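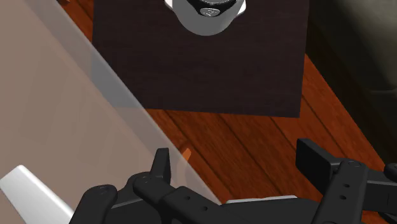 Week 4: What happens to the pickers?

OK, so last week we did the arm itself, and a lot of you wanted to keep talking about grip force. Come see me Friday if you still do! This week is about the people who work next to it.

Our case is Gidano, a furniture rental company that also packs the small stuff (cups, canisters, trays, the things that make a rented apartment look lived in). They brought in a two-finger gripper for the small stuff and tried every pickup in simulation first, on plank floors, next to sofas, with a round white item up on a dark board. I love this part of the story, because the people doing the trying out were the packers. Grażyna Kubiak had packed there for years and she got pulled onto the simulation desk in April with two days of training. Two! She told me she spent most of the first one looking for the undo button.

Have a look at the two finger pads and how they face each other across the gap. Now think about your own hand reaching for a cup. You tilt, you slide a finger under, you change your mind halfway. Grażyna knew all of that without ever having put it in words, and suddenly her job was putting it in words for Konrad Urbańczyk, the engineer. Keep that in mind when you get to the Witkowska reading on tacit skill, pages 5 and up.

What changed on the floor

Less bending and lifting, and everybody I talked to was glad of that. More screen time, and people were split. The packing teams used to be four people at a table and now it's two and a cell, so there's a lot less talk during a shift. Elba Cisternas said she missed the radio arguments. Pay was the sore spot: the simulation work sat under the old packer grade for months, and I still think that was a bad call by management.

For next time

Read Witkowska, and skim the Jurora report if you have the energy (it's long, skip the appendix). Then write me a page on this: who should get paid for knowing how to pick up a cup? Pick a side, please, I got so many "it depends" papers last year.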